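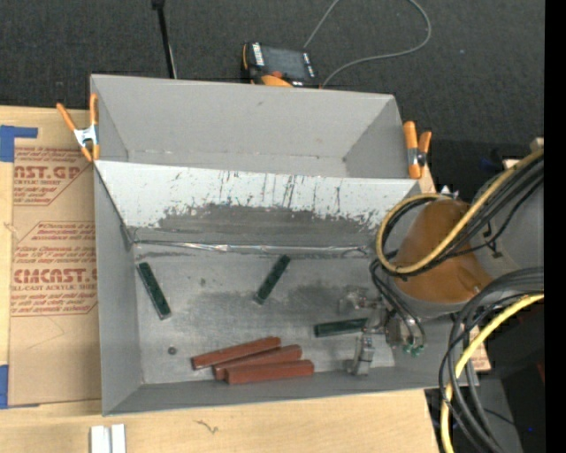 Open day at Anozie, Situnthorpe – anyone else go?
Posted 2025-02-06

wornadetti_fan
Went round the Anozie unit with the lad. Queued 15 minutes for the bin picking and stayed for 2 goes of it. Green blocks, red blocks, metal bin, one arm taking its time. He was transfixed. I've seen the same look on people watching a digger.

Tivix
Was there too. I liked that the bin is held with a pair of orange spring clamps. I've got ones like that in the shed, so I'm nearly in robotics.

L_Veres
I thought it was thin. Six blocks in a bin that size, and most of the talk was about software we couldn't see. My nephew could clear it before the arm had made its mind up.

wornadetti_fan
Your nephew wants paying though.

szalai_t
Levente, reds lying on top of each other against a wall is the awkward bit. Getting one without shoving the others is harder than it looks. I asked the woman running it and she said shiny metal bothers the cameras as well.

L_Veres
Then paint the bin, Tibor.

szalai_t
Look at the slope. The coating's coming off that already.

Tivix
Fair. Was there tea? I missed the tea.

wornadetti_fan
Urn by the door, no milk by the time we got there – 370 people through, according to the chap on the gate. They're doing another in March if you want to argue with it in person.

L_Veres
Might do. I'll bring the nephew.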